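How to check over a second-hand rangefinder before you pay for it

Posted in June by the Wulside Camera Page
Last updated: June

I have bought a good many old rangefinders over the years, mostly at the Larkholm fair and a few through the post, and I've made most of the mistakes it's possible to make with them. What follows is the routine I use now. It takes a quarter of an hour if the seller is patient, and you don't need any tools beyond a small torch, a soft cloth and an old roll of film you don't mind ruining. I keep all three in a coat pocket on fair days, and the roll of film has been through so many cameras that the leader has gone quite furry.

I'll use the Budotow 650 as I go along, as it's the one I know best and the one people write to me about most often. It has a fixed 40mm lens opening to f/2, a leaf shutter and a coupled rangefinder, so most of the advice will carry over to any fixed-lens camera of that sort. Where the Budotow has its own little ways, I'll say so.

Before you touch anything

Have a good look at the outside first. A bit of brassing on the corners doesn't bother me at all, and I rather like it. Dents are another matter, and the ones to worry about are on the top plate near the rangefinder window and on the filter ring at the front of the lens. A dented filter ring might only mean you can't screw a filter in, but it might also mean the whole lens has had a knock and is sitting slightly crooked. Hold the camera level with your eye, sideways on, and see whether the front of the lens looks parallel to the body.

Then look at the screws. Clean slots are what you want. If they're chewed up, somebody has been inside with the wrong screwdriver, and you'd like to know who and what for. Ask! Most sellers are perfectly happy to tell you that the camera was serviced, and some will even have the receipt tucked in the case.

Find the serial number while you're at it. On the Budotow 650 it's on the back of the top plate, and if it begins 1019 you have one of the later run with the improved film advance. The earlier ones are lovely cameras too, only the advance feels a bit gritty even when it's healthy, so don't let that frighten you off.

The lens

Open the shutter on B, hold it there, open the aperture all the way and shine your torch through from the back with the film door open. Tilt the camera about gently while you do this. You are looking for three sorts of trouble, and they look quite different once you've met them a few times.

Dust is little bright specks, and every old lens has some. Forget about it. Haze is a soft, milky glow across the glass, a bit like breath on a window. It will often clean off, but somebody has to take the lens apart to do it, and you should knock the price of that work off your offer. Fungus looks like fine threads or tiny snowflakes, usually creeping in from the edge. I leave fungus alone unless the camera is very cheap. It can be cleaned if you get to it early, but it may have marked the coating underneath, and you can't tell until it's off.

Scratches on the front element matter less than you'd think, and scratches on the rear element matter more. I once carried home a Figueroa with a front element that looked as though it had been polished with gravel, and the pictures were a touch soft in bright sun and otherwise very nice indeed. I still use it.
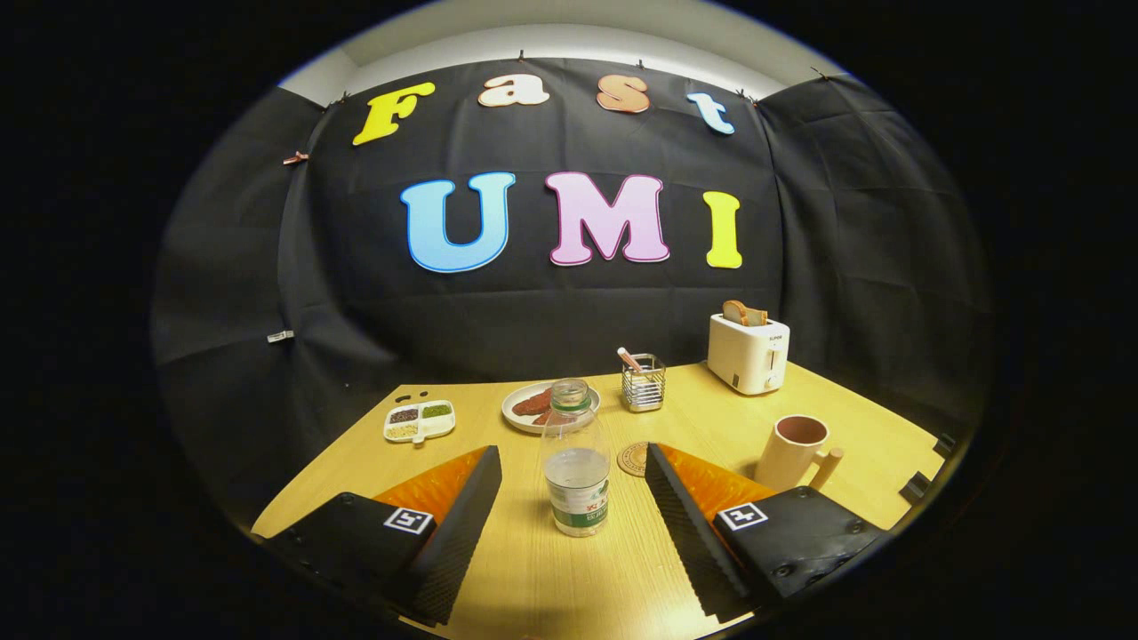
Black cloth backdrop with foam letters, clipped along the top edge.

The shutter

Leaf shutters get sticky when old oil creeps on to the blades, so start with the slow speeds. Set it to one second, wind on, and fire. Count along in your head. If it buzzes steadily and closes with a clean click, that's a very good sign. If it hangs open or stops halfway, it needs a service. Work your way up through every speed, looking through the lens from the back, and listen for each one sounding a bit shorter than the last. At the top end your ear won't be able to judge, so just make sure you see a flash of light every time.

Fire it plenty of times. A shutter that has been sitting in a drawer will sometimes wake up after a dozen goes, which is encouraging, though it may well go back to sleep again in the winter when the oil gets cold. I'd still count it as needing a service, and so will any repairer you take it to.

Have a look at the aperture blades as well. They should be dry and matt, and they should move smoothly from one end of the ring to the other. A slight sheen of oil on them isn't the end of the world, but it's worth mentioning politely when you get round to talking about money.

The rangefinder

Find something a long way off with a sharp upright edge. A chimney or a lamp post is ideal, and if you're indoors, go and ask whether you may step outside with the camera (leave your bag with the seller, it puts everybody at ease). Set the lens to infinity and look through the finder. The double image in the middle patch should come together exactly on your edge. If it's a little out from side to side, that's a simple adjustment. If one image sits higher than the other, it's a fiddlier job on the Budotow, as the top plate has to come off.

Next, try something close, at the nearest distance marked on the lens. The two images should meet there as well. A camera that's right at infinity and wrong close up has usually had somebody adjusting it who gave up halfway.

If the patch is so faint you can hardly see it, try putting a tiny square of black tape over the middle of the front viewfinder window. It darkens the main view and the patch shows up much better. It's only a trick, and I take mine off again when the light goes, but it has kept a couple of my cameras in use for years.

The film door and the advance

Open the back and look at the light seals, the thin strips of foam or felt along the edges. If the foam has turned to black, sticky crumbs, don't poke it with anything you care about. New seals cost very little and you can fit them at the kitchen table in an evening. I never walk away from a camera over seals.

Now load your old roll. Wind on two or three times and watch the rewind knob, which should turn as the film moves. Check that the frame counter moves too, and that it goes back to the start when you open the door. On the Budotow 650 the counter spring is a weak point. I've lived without one quite happily, but it does mean keeping a tally in a notebook.

The light meter

Treat a working meter as a bonus. Many of these cameras were made for batteries you can't buy any more, and the modern replacements give a slightly different voltage. Open the battery compartment and look for green or white crust. A light dusting will come off with a cotton bud and a drop of vinegar. If the crust has eaten into the contact or is creeping along the wire, assume the meter is finished and pay accordingly. The shutter on the Budotow works perfectly well without a battery.

Making your offer

I set aside £40 in my head for putting right anything I've missed, and take it off whatever I think the camera is worth in good order. If I've found a sticky shutter or haze, I take off the cost of a service as well. Tell the seller plainly what you found and show them if they'd like to see. I've had people bring the price down without my asking, and I've had one chap put the camera back in the cabinet and turn to the next customer, and both of those are quite all right.

When you get it home, run a test film through before you do anything else. Use an ordinary black and white one, shoot something at every speed and every aperture, and write down what you did for each frame. Include a couple of shots wide open at the closest distance, and leave the camera out in daylight for a few minutes halfway through the roll so that any light leaks have a chance to show. Get it developed that same week if you can, while the seller still remembers you.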